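Print this article
E-mail this article

Desk Chores Still a Job for People, Pálfi Trials Suggest
Saturday, August 16, 2025
By Jolán Pap

Can a machine tidy a desk yet? Jinlong Dai gets asked that at nearly every open evening at the Pálfi workshop, and his answer is still "parts of it."

Dai's group has spent the summer on office chores, after a year on folding towels for the Dromska laundry. The list includes wiping, sorting pens and dealing with keyboards and their cables. The keyboard work has turned out to be the hardest to plan.

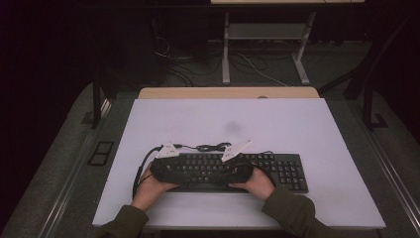
A dark padded piece held in both hands over a keyboard at the bench.

A person picking up a keyboard shifts grip without thinking about it. A two-finger gripper has to choose a place to hold, and most of the places on offer are keys. Squeeze there and the machine types. Hold it at one end and the other end droops.

The group's approach is to have people do the work first with hand-held grippers, then train the arm on those recordings. It has 396 usable recordings of desk work so far and wants 420 before the next round of training.
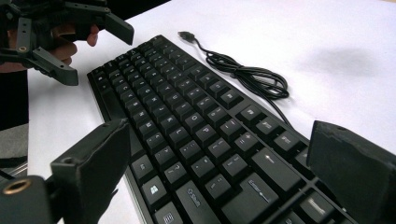

Open gripper fingers at a keyboard, with its USB cable coiled alongside.

Cables are the other trouble. Szabolcs Szekeres, who runs the arm, said a coil never lies the same way twice – and a program that copes with one tangle can stall on the next. In the July trial the arm moved a keyboard to a marked spot in 3 of 20 tries. With the cable taped down it did a good deal better, but few offices tape their cables down.

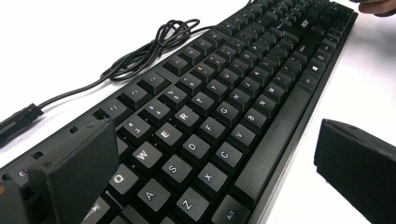

Foam-padded fingers on either side of a keyboard.

Győző Lengyel, who manages the shop floor at Faltard, came to the last open evening with a simple question: would it pay to put an arm on his packing bench? Dai told him no for mixed goods, and maybe for boxes of one size. Lengyel said that was about what he expected. Faltard will look at it again next year.

The Wundiler software used for the training will be updated later this month. Bence Mészáros is taking names for the next open evening. Places are limited, and children must come with an adult.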